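Durkalside two-arm recording booth: two months in

Durkalside sells this as a complete booth for collecting demonstrations. You put an object on the floor of it, drive the arms through a task, and the recorder saves the camera streams and joint positions as an episode you can train on. The product page says you can be collecting by lunchtime. We were collecting by the end of the second day, and I'd call that pretty good for this kind of kit, but it was not lunchtime.

I should say up front that I came to it grumpy. We had a home-built setup that worked most days, and I have heard "just add more episodes" from enough vendors to be tired of it. Part of what I wanted to know was whether a packaged booth would give us better data or simply more of it.

Setup

The extrusion goes together easily and the arms bolt to mounts on a long rail at the front. The instructions skip the cable routing almost completely. There is one drawing, and it shows a cable leaving an arm and then it doesn't show where the cable goes. Ours are tied along the arms in the way that seemed least likely to snag. So far so good.

Calibration is done in the Grisano recorder that ships with the booth. It's fine. It wants to be run again every time you bump a camera mount, and you will bump a camera mount.

The wrist view

This was the main selling point for us, and I'm split on it. Close up you get texture and edges that a fixed camera has no hope of catching, down to little scuffs in a plastic surface. You also lose nearly all sense of what you're looking at. I had a colleague look through our wrist stills cold, and the guesses were all over the place. A model trained on that stream alone would have my sympathy.

The other thing is how much of the booth gets into the picture. When the wrist leans in over something large, the object takes one side and the rail takes the other, slots and screw head and all. Every policy trained here will have a strong opinion about what that rail looks like, and I don't know what happens when you take the rail away. Durkalside's manual suggests "varied backgrounds" and leaves it at that. It's hard to vary a piece of metal that the arms are bolted to.
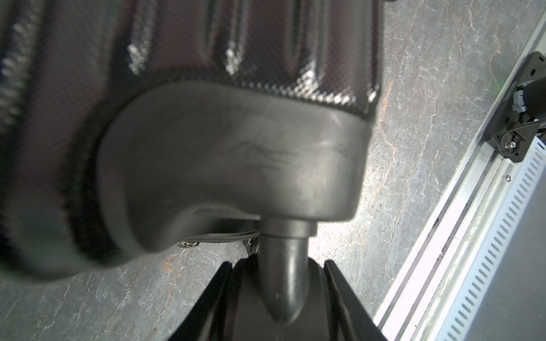

Driving it

The leader handles are by Stefanou and they are the best part of the package. Light, no slop in the joints, and my wrists didn't hurt after a long session. The grip trigger is a bit stiff on the left one. Support told me it would loosen up, and it hasn't yet.

Small items are easy after an afternoon's practice. Big rigid things are where the booth starts to feel tight. We used a hard-shell suitcase for the two-arm tasks, partly out of spite, and it is about the limit of what I'd try in there. With both grippers on it there is not much floor left to move it over, and if one arm pushes harder than the other the whole thing wants to turn. You feel none of this in the handles. There's no force feedback, so you watch the screen and guess, and some of our early episodes are mostly a record of somebody guessing. I threw those out. The recorder had marked them as good.

That last point bothers me more than anything else on this page. "Good" in Grisano means no dropped images and no joint faults. It says nothing about whether the task got done. You need a person to go back and look, and the time for that is missing from every throughput number in the brochure. 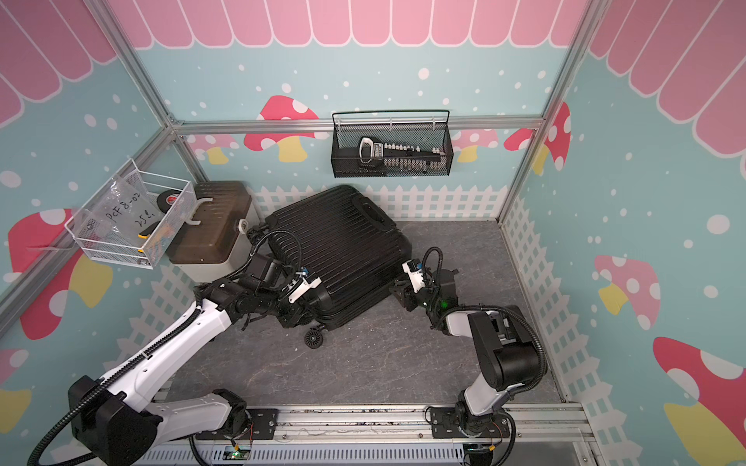 Both grippers on the suitcase, fixed camera view.

What we got out of it

We kept 200 episodes of the suitcase task after review. The fixed camera did most of the useful work when I was sorting them. It sees both arms, the object and the walls in one go, and I could tell a bad grasp from a decent one without opening the other streams. The wrist views I mainly used to settle arguments.

Did the packaged booth give us better data than the old rig? Cleaner, yes – the time stamps line up, which I could never promise before. More varied, no. It's one floor and one set of walls, and hanging baskets or painting mushrooms on them changes the look once, then you're back to a single background. If you need variety, budget for moving things around yourself and write down when you did it. The recorder has a notes field but it doesn't export. I found that out late.

I also looked at the Biltari bench, which costs less and comes without walls. The software is worse and the handles are much worse. If you already have handles you like, I'd price it anyway.

Buy the Durkalside if you want matched streams and your objects are smaller than carry-on luggage. Skip the extended support plan. Three stars from me, and I'd add another if the notes exported.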